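Plornow finger service kit – parallel gripper, two finger

Part no. 2554-242. Updated April 2021. In stock at Inskip, ships next day if ordered before noon.

For cells running the Plornow gripper with the angled black tips. Fits Vollden wrist plate and the older Istotberg one (needs adapter 241, sold seperately).

In the kit
Tip segments, one pair
Joint screws, pan head, full set plus two spares
Thread locker, small tube, medium strength
Wrist camera lens cloth

Fitting
Power off, air off, tag it. Fingers wide open before you start – do it from the pendant, don't pry them. Back out the joint screws, outer one first. Old thread locker will be grey and crusty, pick it out. New tips on, flat end up, finger tight, square the tips against each other, then torque. Max 9 in-lb on the joints. More than that and the linkage binds.

Jog open and closed a few times. Check both tips sit at the same heigth when open. If one lags, back off the inner screw a quarter turn.
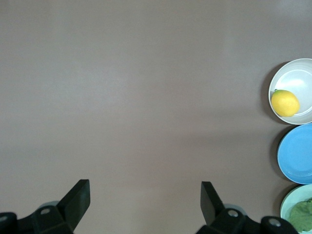
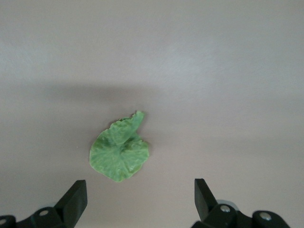 Fingers open, wrist camera view. Screw heads on both sides should be in sight like so.

Camera check next. Wipe the lens, bring up the live view, both tips showing along the bottom edge. If only one shows the bracket has crept – loosen, centre, retighten. Redo the hand-eye calibration after any bracket move, no shortcuts.

Howard Cheetham wrote in to say the inner screw on his left finger kept walking out until he cleaned the threads with solvent and left the locker overnight, and he'd like the instructions to mention cure time. Fair enough. Leave it overnight before running production.

Warranty doesn't cover stripped joints. Spare linkages by request, email Graham Hulme at the parts desk with your serial number.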